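Brivasico Household Handling Project
Progress report to the Dusside Fund
Prepared by Alois Egger, 3/18/26

Dear all,

Thank you once again for your patience over the winter, and for the kind note that came with the second instalment. It has been a busy stretch, and I am glad to say that most of what we promised you in the autumn is either done or well on its way.

As you may remember, the aim of this stage was to find out how well a two-armed robot can pick up ordinary table tasks from people who are not engineers. We are comparing two ways of showing it what to do. In the first, the person takes hold of the arm and guides it through the movement by hand. In the second, they sit a little way off and drive both arms with the Claneo remote handles, watching the view from the wrist cameras as they go.

Teaching sessions

We set ourselves a target of 80 recorded demonstrations for this period and we have reached it, with 30 of them done by hand guiding and the rest by remote control. Four people took part as teachers, two of whom had never touched a robot before they came to us. They were nervous for the first morning and then rather hard to send home!

The tasks use things anyone might have in the kitchen: a knife and fork on a plain pale table, a white plastic basket with holes in its sides, a blue bag of crisps to go in and out of it. Cutlery is the harder part by some distance. It lies flat, it is thin, and the fingers have to come down low without pressing into the table. The crisps are trying in their own way — squeeze too hard and the bag crumples, too softly and it slides out of the grip.
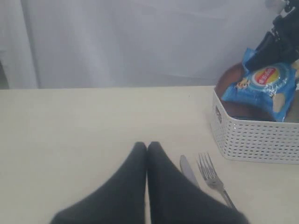
What we have learned so far

Hand guiding is the friendlier way to begin. People understand it at once, and their first attempts are usually smooth. It becomes awkward when both arms are needed together, as one person can't comfortably hold two arms and still see what the fingers are doing. For those tasks the remote handles have been much the better choice, although new teachers need a good long practice before their recordings are worth keeping.

We have also changed how we start each session. Our teachers used to go straight into recording, and we threw away a fair number of early attempts as a result. Now everyone has a warm-up with nothing being saved, and the recordings are noticeably calmer.

Difficulties

The Duman software, which lines up the camera pictures with the arm movements, gave us trouble after an update and we lost several days to it. It is working properly again — we have kept a copy of the older version, just in case.

Next steps and budget

Spending is in line with the plan, apart from a small overspend on replacement finger pads, which I would like to cover from the travel line if you are happy with that. Between now and May we shall train the robot on the full set of demonstrations and test it with the cutlery moved to new places on the table. You would be very welcome to come and have a go at the handles yourselves, and I will write separately with some possible dates.

With warm thanks,
Alois Egger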